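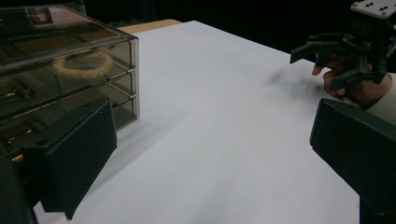 Organizador de três gavetas em plástico fumê translúcido, sobre tampo branco.

Pamasen: medições de memória em telefones Android de entrada

Ficha de dados e instruções de uso
Versão 2, publicada em 1 de fevereiro de 2022
Manutenção: Fadi Boutros

Resumo

O Pamasen é um conjunto de medições de uso de memória em telefones Android com pouca RAM. Cada registro corresponde a uma sessão em que um roteiro fixo abre aplicativos em sequência, volta aos anteriores e anota quais continuavam na memória e quais foram recarregados do zero. A versão atual tem 514 sessões, feitas em 68 aparelhos.

Os dados servem para comparar o comportamento do gerenciador de memória entre versões do sistema e entre fabricantes. Não servem para dizer qual telefone é mais rápido. Tempo de abertura foi registrado, mas em condições pouco controladas (ver Limitações).

O que há no pacote

sessoes.csv: uma linha por sessão, com aparelho, versão do sistema, roteiro usado e totais.
eventos.csv: uma linha por evento dentro da sessão (abertura, retorno, encerramento pelo sistema).
aparelhos.csv: uma linha por aparelho, com RAM nominal, RAM visível ao sistema e tipo de armazenamento.
roteiros/: os dois roteiros de teste, em texto simples.
ferramentas/: o coletor Drostska e os scripts de conferência.
ALTERACOES.txt: histórico de mudanças.

Os arquivos CSV usam UTF-8, vírgula como separador e ponto decimal. Quem abrir no LibreOffice ou no Excel com configuração regional brasileira ou portuguesa precisa indicar isso na importação, senão as colunas de memória viram texto ou datas.

Campos de sessoes.csv

id_sessao: inteiro, único.
id_aparelho: chave para aparelhos.csv.
versao_sistema: texto, como informado pelo próprio aparelho.
roteiro: "curto" ou "longo".
mem_livre_inicial: em MB, lida antes do primeiro aplicativo.
mem_livre_minima: em MB, menor valor observado na sessão.
recargas: número de retornos em que o aplicativo teve de começar de novo.
retornos: número total de retornos tentados.
swap_ativo: 0 ou 1. Inclui zram.
observacoes: texto livre, quase sempre vazio.

Campos de eventos.csv

id_sessao: chave para sessoes.csv.
ordem: posição do evento na sessão, a partir de 1.
tipo: "abertura", "retorno" ou "encerramento".
pacote: nome do pacote do aplicativo.
t_ms: tempo desde o início da sessão, em milissegundos.
mem_livre: em MB, no instante do evento.
recarregou: 0, 1 ou vazio. Só tem valor em eventos do tipo "retorno".

A coluna t_ms usa o relógio do aparelho. Em sessões longas há um desvio pequeno em relação ao computador de coleta, que não foi corrigido. Para ordenar eventos, use a coluna ordem.

Como as sessões foram feitas

Todos os aparelhos foram restaurados às configurações de fábrica antes da primeira sessão e receberam a mesma lista de aplicativos, instalados por adb a partir de pacotes salvos. As atualizações automáticas ficaram desligadas. Depois da instalação, cada aparelho ficou ligado na tomada e parado até o sistema terminar as tarefas de otimização em segundo plano.

O roteiro curto abre uma câmera, um navegador com uma página, um leitor de PDF e um mapa, e retorna a cada um deles na mesma ordem. O roteiro longo acrescenta um jogo leve, um editor de fotos e um segundo ciclo de retornos. Entre uma ação e outra há uma espera fixa, definida no cabeçalho do roteiro.

Um retorno conta como recarga quando o identificador do processo mudou desde a abertura. Esse critério deixa de fora os casos em que o processo sobrevive mas a tela é reconstruída, o que é comum em navegadores: a aba recarrega e o processo principal continua o mesmo. Quem precisar desse detalhe vai ter de procurar nos eventos do navegador os processos filhos encerrados, que aparecem com tipo "encerramento" e o sufixo do pacote depois dos dois-pontos.

O coletor Drostska

O Drostska é um programa de linha de comando que roda no computador e conversa com o telefone por adb. Não exige root. Foi escrito em Python e testado em Linux; no Windows funciona, mas o driver USB de alguns fabricantes derruba a conexão no meio do roteiro longo.

Para executar uma sessão:

drostska --roteiro roteiros/curto.txt --saida sessao.csv

Para conferir um arquivo antes de enviar:

python ferramentas/conferir.py sessao.csv

O script de conferência verifica se a ordem dos eventos é contínua, se todo retorno tem uma abertura correspondente e se a memória livre não ultrapassa a RAM visível. Um erro em qualquer uma dessas checagens invalida a sessão inteira. Avisos são aceitos, desde que venham explicados no campo observacoes.

Se o adb listar mais de um aparelho, passe o número de série com --serie. Sem essa opção o coletor para e não grava nada.

Origem dos aparelhos

A maior parte veio do laboratório Ostermann, que compra telefones usados para testes de compatibilidade. O restante foi medido em Skundthorpe, com o mesmo coletor e os mesmos pacotes. A coluna local, em aparelhos.csv, separa os dois grupos. Não encontramos diferença sistemática entre eles nas taxas de recarga, mas os modelos também não são os mesmos, de modo que a comparação tem pouco peso.

Nenhum aparelho tinha cartão SIM durante as sessões. Não há contas pessoais, números de telefone, IMEI ou endereços de rede nos dados. Os números de série foram substituídos por identificadores sequenciais, e a tabela de correspondência não é distribuída.

Limitações

A RAM nominal e a RAM visível diferem bastante em alguns modelos, porque parte da memória fica reservada para a GPU ou para o modem. Use mem_visivel nos cálculos. A coluna mem_nominal só está ali para facilitar a identificação do modelo.

Em 400 sessões o roteiro usado foi o curto. As demais usam o longo. Misturar os dois grupos sem ajuste distorce a taxa de recargas, que é bem mais alta no roteiro longo.

A temperatura ambiente não foi medida. Vários aparelhos reduzem a frequência do processador quando aquecem, e isso afeta t_ms.

Baterias velhas também interferem. Os aparelhos que desligaram durante um roteiro tiveram a sessão descartada, mas continuaram no conjunto se completaram outra depois.

Alguns fabricantes mantêm listas de aplicativos protegidos, que o sistema evita encerrar. Essas listas não foram alteradas nem documentadas.

Mudanças nesta versão

Incluídas as sessões coletadas em dezembro.
Coluna swap_ativo agora considera zram. Na versão anterior o valor era 0 em quase todos os aparelhos, o que estava errado.
Nomes de pacote padronizados em minúsculas.
Removidas sessões duplicadas por falha na gravação do coletor.
Corrigida a unidade de mem_livre_minima, que em parte das linhas estava em KB.

Os identificadores de sessão da versão anterior foram mantidos. Quem guardou resultados intermediários pode cruzar por id_sessao, com exceção das duplicadas removidas, listadas em ALTERACOES.txt.

Contribuições

Aceitamos sessões novas, de preferência em modelos que ainda não constam de aparelhos.csv. Envie o arquivo gerado pelo coletor sem editar, junto com a saída do script de conferência e o tipo de armazenamento do aparelho (eMMC ou UFS), que o Drostska não consegue ler em todos os modelos. Sessões feitas com lista de aplicativos diferente não entram no conjunto principal.

Pedidos de correção podem ser abertos no repositório, com o id_sessao e a linha afetada.

Licença e citação

Dados sob CC BY 4.0. Código sob licença MIT. Os pacotes dos aplicativos usados nos roteiros não são redistribuídos; a lista com nomes e versões está em roteiros/pacotes.txt.

Para citar: Boutros, F. Pamasen: medições de memória em telefones Android de entrada, versão 2, 2022.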